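Stage safety walk, Pillis season two, first shooting block
Production: Ikurora
Building: Prasent Stages, Stage B
Rigging and stunt wires: Ogunleye Rigging
Walk started 7:10 in the morning, ended before the crew call. March.

Marks used: OK = accepted as found. FIX = must be repaired before the first rehearsal. WATCH = accepted, but look again at the next walk. N/A = does not apply to this block.
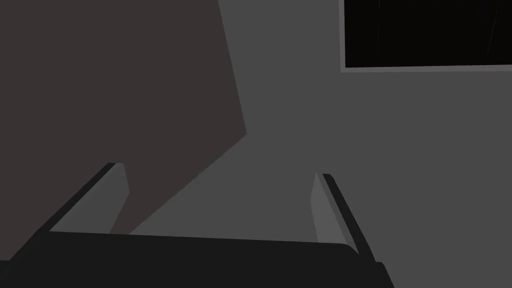
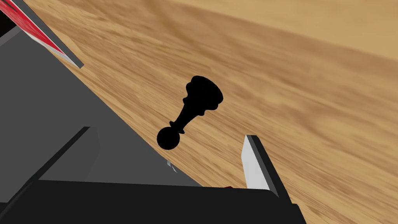
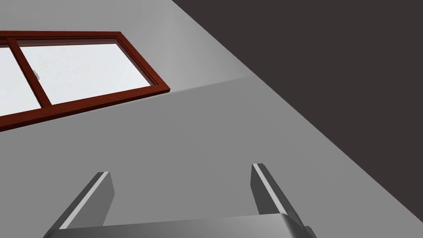
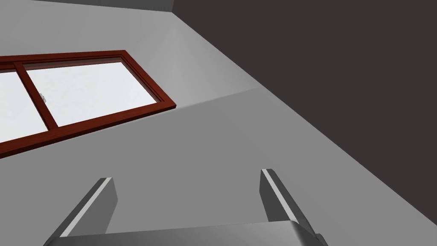
Computer renders. Second picture: black chess pawn on a wooden tabletop. Fourth picture: window in a light gray wall.

1. ENTRANCES AND EXITS

1.1 All exit doors open fully from the inside with one hand. OK
Comment: I tried each door two times, once with the house lights on and once with them off.

1.2 Exit signs are lit and can be seen from the shooting floor. FIX
Comment: The sign on the north side is lit, but the tall flat for the newspaper office stands in front of it. From the director's chair it is not possible to see it. The art department can move the flat, or Prasent can hang a second sign higher. I prefer the flat to move. I am told that the flat was placed from the floor plan, and on the floor plan the sign is not drawn.

1.3 Fire lane along the walls is clear, full width. FIX
Comment: Clear on three sides. On the side of the workshop there were two racks with capes and a folded table. The racks have wheels and this is exactly the problem, they come back. Please find a fixed place for them and mark it on the floor with tape.

1.4 Number of persons on stage is posted at the door. OK
Comment: The card says 100. For the rooftop party scene the call sheet has 48 extras plus the crew, so we are under the number, but the assistant directors should count at the door on that day and also send the visitors to the monitor room.

1.5 Red light and bell outside the stage door work. OK
Comment: The bell is weak. If you stand next to the generator you hear almost nothing. It is not a failure on this list.

2. FIRE

2.1 Extinguishers in place, sealed, checked inside the last year. WATCH
Comment: The plan shows 12 and I found 12. One is behind the catering curtain. It is the correct place according to the plan, but the curtain was not there when the plan was made. Tie the curtain open.

2.2 Set pieces treated against fire, papers on file. FIX
Comment: Papers received for the apartment, the newspaper office and the corridor of the laboratory. For the rooftop backing I have received only the order confirmation, and this does not say that the treatment is done. No lamps behind the backing until I have the real paper.

2.3 Sprinkler heads free of cloth and cables. OK

2.4 Smoke machine: fluid is labeled, data sheet at the machine. OK
Comment: The sheet is in a plastic sleeve on the machine itself, very good. The call sheet must say "haze in use" on the days with haze. In season one this was forgotten on several days and an actress with asthma had to learn it from the air.

2.5 Candles or open flame. N/A
Comment: The dinner in episode three was written with candles. The prop department told me that they use battery candles. If this changes I need to know it the day before and not the same morning.

3. WIRES AND FLYING

3.1 Flying track inspected by Ogunleye, signed sheet at the winch. OK
Comment: Sheet is signed and complete. I read it together with the rigger and asked about the second pulley, where the writing was difficult to read. He wrote it again in clear letters.

3.2 Load limit is shown on the winch in pounds. WATCH
Comment: It says 575. The sheet of Ogunleye also says 575. Last season's label, with a different number, is still under the new one and you can see its corner. Take the old label off completely.

3.3 Harness sizes match the performers and doubles. FIX
Comment: The new actress who plays the older sister was not cast when the harnesses were ordered. She has one short flight, in the landing on the roof. The size which is reserved for her belongs to the stunt double, who is taller. She does not go up until she is fitted, also not for a costume photo, also not for one minute. I write it so strongly because the request for a photo was already made while I was on the stage.

3.4 Costume does not cover the buckles of the harness. WATCH
Comment: The new cape is fixed with magnets on the shoulders and comes free when it is pulled. I pulled it myself. On the left side it comes free easily, on the right side I had to pull a second time. Wardrobe will change the magnet.

3.5 Landing mats in position, no open gaps. OK
Comment: Mats are joined with straps. The gray cover has a small cut near the edge, not deep.

3.6 Clear words for stop, known by all in the flying team. OK
Comment: They use only "stop." In the script the hero calls "hold on!" during the flight, so "hold" must not be used as a safety word. The team knew this already before I asked.

4. ELECTRICITY AND LAMPS

4.1 Cables on the floor are covered where people walk. FIX
Comment: Covered from the door to the camera area. Between makeup and the apartment set there is one thick cable with no cover, crossing the way where actors come in costume boots. Two covers are missing from the number we rented. Until they arrive, run this cable over the top of the door frame.

4.2 Every hanging lamp has a second safety cable. OK
Comment: I checked with the gaffer from the lift, lamp after lamp. It takes long and he was patient with me.

4.3 Stands have sandbags on the correct leg. WATCH
Comment: Most yes. Near the rooftop backing the bags were lying beside the stands. A bag beside a stand does nothing.

4.4 Distribution boxes closed, nobody's coffee on them. OK
Comment: One empty cup. I threw it away.

4.5 Flashing effects. WATCH
Comment: The power scene in episode two uses fast flashes. A warning must be on the call sheet and also said aloud before the first take. The person at the lighting desk asked how fast is too fast. I do not want to answer this from memory, and will send the written rule to the production office.

5. BUILT SETS

5.1 Stairs and raised floors have rails where the camera does not look. FIX
Comment: The rooftop is high enough that a fall would be serious. The rail at the back side is standing but two of its feet have no screws. I could move it with one finger. The construction team has promised for today before lunch, and I will return at 1 p.m. to see it.

5.2 Doors and windows on the set move freely and do not fall from the frame. OK
Comment: The apartment door sticks a little at the bottom. This is a matter for the sound department more than for me.

5.3 Breakaway glass is stored apart from normal glass, and labeled. OK
Comment: Separate shelf, red label, locked. Please keep the key on the prop master's ring and do not leave it in the lock.

5.4 Props with weight are fixed when they are above head level. WATCH
Comment: The metal newspaper sign over the reception desk hangs on two wires. It is light, and it is acceptable. If the art department makes a heavier one for the close-up, it is a new item and needs a new check.

5.5 Floor paint is dry and not slippery. OK
Comment: The shiny floor in the laboratory corridor is fine with normal shoes. The hero boots have a very smooth sole. Wardrobe has rubber to glue on, and the running shot should wait for it.

6. PEOPLE

6.1 First aid person is named on the call sheet with a phone number. OK

6.2 First aid box complete. FIX
Comment: No burn gel, and the cold packs are used up. The box of Prasent in the hallway is complete but it belongs to the building and we should not take from it.

6.3 Safety talk on the first day for cast and crew. WATCH
Comment: Planned for 9:30, after breakfast. I ask for ten full minutes. In season one the talk was held while the camera was being built and half of the people did not listen. Guest actors who come only later in the block need the talk too, and there is no line for them in the schedule now.

6.4 Phones and spoiler rules do not stop people from reporting a danger. OK
Comment: Phones are put in bags at the door so that no pictures of the new costumes get out before Ikurora shows them. I understand it. But a person who sees something dangerous may want to take a photo of it. It was agreed that the stage manager keeps one phone for this purpose, and that the photos go only to the safety folder.

6.5 Rest time between wrap and next call. WATCH
Comment: The night with the rooftop party ends late and the makeup call on the following morning is early for two actors. On paper the hours are enough. If the night goes over, they are not enough, and the office must move the call without waiting to be asked.

7. OUTSIDE AND PARKING

7.1 Way from the parking lot to the stage is lit. OK

7.2 Fans at the gate do not stand in the road. WATCH
Comment: After the casting news there were more people than before, friendly, some with signs. The vans turn in fast. A rope and one guard on the left side of the gate will be enough. The cast should get out of the vans inside the gate, also when they want to greet.

7.3 Generator fenced and with its own extinguisher. OK
Comment: The fence is closed by a cable tie. A proper latch is ordered.

STILL OPEN BEFORE REHEARSAL
1.2, 1.3, 2.2, 3.3, 4.1, 5.1, 6.2

Added at 1:15 p.m.: 5.1 is repaired, all feet of the rail have screws, changed to OK. 4.1 cable now runs over the door frame, changed to WATCH until the covers arrive. 1.2 the flat is moved by the art department and the sign can be seen from the chair, changed to OK. The other four stay as written. The paper for 2.2 should be sent to the production office, with a copy in the safety folder at the stage door.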